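Retrained the place-setting policy on 405 demonstrations, up from 200. Fork, spoon and bowl were already reliable. The cup was the weak step – the old policy let go too early.
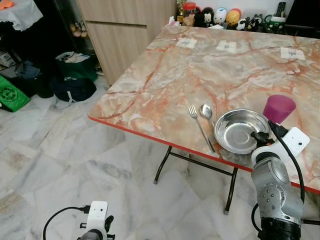

Ilham Jugah wrote in to ask whether the gain comes from the extra data or from the shorter action chunks. Fair question, as I changed both. The ablation with the old chunk length is running on the Tarigan machine now, 33 rollouts per setting.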